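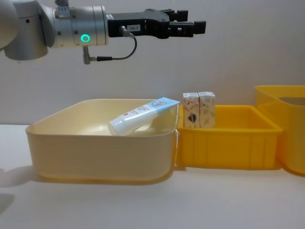 Section 7. Setting up bins and shelf locations in Zenley

Do this after the user accounts, before the first count. If you start counting with no locations set up, everything lands in "Unassigned" and you have to move it by hand. Takes ages.

Before you start

Site name and stock list already loaded (Section 6). Label printer on and paired. Spare roll of labels. Fondason label stock or the Vestergaard rolls, both fit. Vestergaard ones curl a bit in damp rooms.

Adding locations

1. Open Zenley, go to Settings, then Places. Not Sites. Sites is for whole buildings.

2. Tap Add Place. Type a short name, 14 characters max including spaces. Anything longer gets chopped on the label, no warning.

3. Pick a type: shelf, bin, drawer, floor. You can change type later but not once there's stock in it.

4. Set the parent. A bin sits under a shelf or a bench, a shelf sits under a room. Leave blank if its the top level.

5. Save. Place goes gray in the list untill you print a label for it. Normal.

6. Repeat for the rest, or use Copy Place and just change the name. Copy keeps the parent and type.

Note: no slashes in names. Dashes are fine. Slashes break the export to the Haken order form and you only find out at month end.
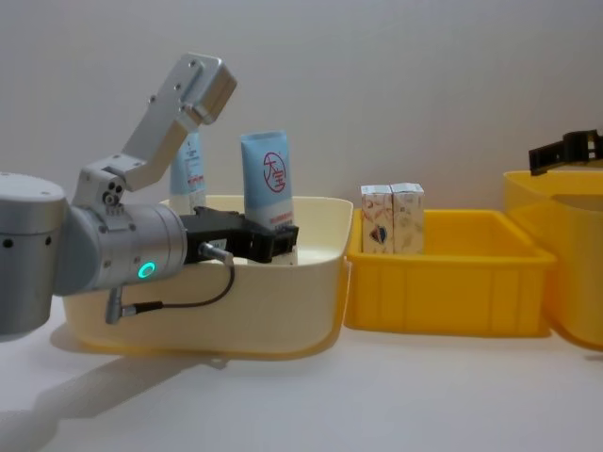 Printing and sticking the labels

1. In Places, tick the ones you want. Select All includes old hidden places, so watch for that.

2. Tap Print. Choose 2 copies. One for the bin, one for the shelf edge, so people know where the bin goes back to.

3. Wipe the surface first. Dry cloth is usually enough. If you used cleaner let it dry all the way.

4. Stick on the short side, facing out. Code flat, no folds round a corner. The scanner won't read a bent code.

5. Scan each label once from the home screen. Gray changes to green in the list. If you get "Place not known", sync and scan again.

CAUTION: Don't reprint by making a new place with the same name. You get 2 places that look identical and stock splits between them. Use Reprint on the place page.

CAUTION: Don't delete a place with stock in it. Move the stock first. Delete can't be undone from the phone app, only from the desktop, and only by an admin.

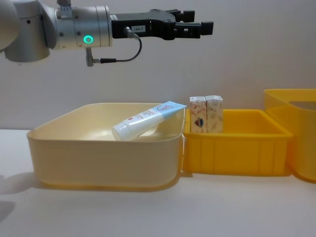
Storage bins in a row on a tabletop.

Assigning items

1. Scan the bin, then the item. Order matters.

2. Enter the quantity or leave at zero and count later.

3. Next item, same bin: just scan the item. The bin stays active until you scan another one or tap Done.

4. Tap Done before you put the phone away. Otherwise the next person's scans go in your bin.

Mixed bins are allowed but turn on "Ask for item" under Places, Options. Off by default, no idea why.

Sync when finished. If the sync icon keeps spinning, close the app, reopen, try again. For lost scans see Section 9. First count is Section 8.

Last updated March 10, 2024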